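Home | Surfaces | Projects | Trade Advice | Contact

Print this page | E-mail this page

Does a sealed floor really need sealing again?

Nest Ruddock has spent most of her working life on her knees, looking at other people's stone. She repairs and refinishes floors in older buildings, and she has little patience for the word "maintenance-free."

"Show me the floor after six winters," she says. "Then we can talk about what's free."

Her current job is the Inskip, an apartment house that opened in 1936 with limestone in the entry hall and terrazzo on every landing. The owners were offered a coating called Skovia, which came with a glossy folder and a promise that the stone would never have to be touched again. Ruddock asked for the test results. She got a second folder.

"It had the same photos in it," she says. "A wine glass tipped over on a white counter. Fine, but my people have road salt and dogs."

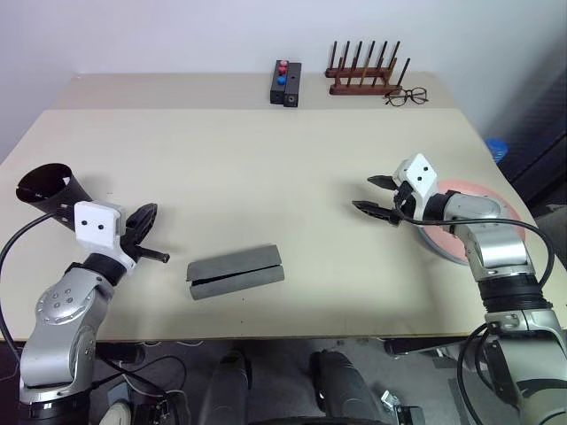

Pale cream tabletop with a robot arm at either side.

She ended up trying Skovia and a rival, Flindow, on two patches by the mail room. I asked which one won. She made a face.

"Water beads on both. Water beads on a waxed car, too. It tells you there's something on top. It doesn't tell you what happens when grit gets dragged across it every day."

The building has 3153 square feet of stone in its shared areas, and Ruddock was quoted a price that assumed all of it needed treating. She thinks only the hall does. The landings get a mop and a neutral cleaner, and in her view they could go on that way for years.

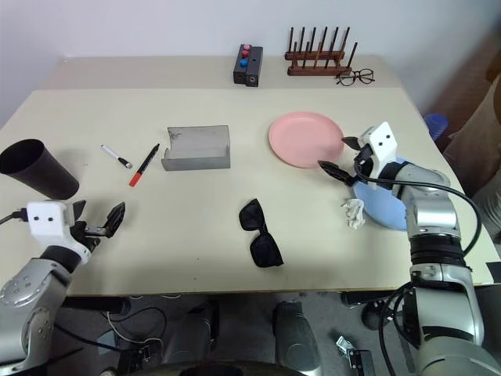 What she would spend the money on

Mats, mostly. She priced a long entry mat from Sarkavier at around 125 dollars and says it will do more for the limestone than either bottle.

"You can't put a mat in a brochure and make it look exciting," she says. "So they don't sell you the mat."

She isn't against sealers. She uses one on porous stone near kitchens, and she'll probably put something down in the Inskip's hall once the salt has been cleaned out in April. What bothers her is the guarantee, which is void if the floor is washed with anything the maker doesn't sell.

"Read that part first," she says. "I asked the salesman what the building should do if the cleaner changes brands. He said he'd get back to me."

Had he?

"No. I've still got his pen."

Contact us | Copyright, all rights reserved | Back to top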